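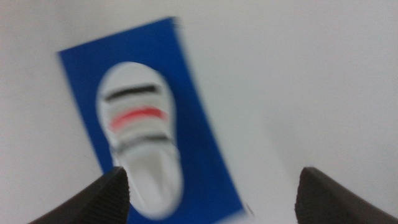
Paraschiva Ciobanu asked after the last session why we teach this by driving the arm ourselves, when a script could do the moves faster. Fair question! A script does the same move every time, and what we want on record is a person making small decisions – slowing down, shifting over a bit, trying a different line in.

So, week two, and we're still on the little white shoe with the black and red stripes. Your group's target is 40 good runs in the Follcombe lab by the end of September. I know that sounds like a lot (I did 600 on my first project and my wrists still remember it), but you get quick once you stop fighting the controller.

Before you close on anything, get the fingers open wide and lined up with the shoe. Most of my own bad runs started with me rushing this bit.

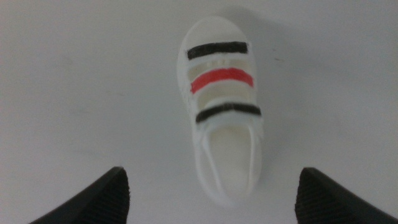
Fig. 1. Fingers open, shoe lying between them and further ahead.

Try to drive using the wrist view only. It feels awful for the first 20 minutes, I promise it gets better! If you keep peeking at the bench, you're using information the robot won't have when it's on its own, and your recordings will be full of moves it can't make sense of.

When you do close, go gently and then hold still for a moment before you carry on. Svyatoslav's notes on grip force are in the Dilurik folder, have a read if your grasps keep slipping. 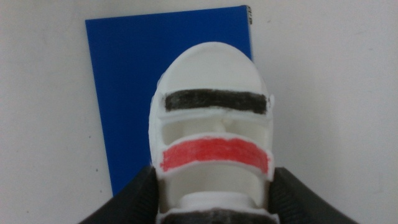 Fig. 2. Shoe held upright between the fingers, blue panel behind.

Any run longer than 90 seconds, bin it and start again. Keep the fumbles where you recovered, though – I love those, and we'll be training on them next week. Bring your run sheets.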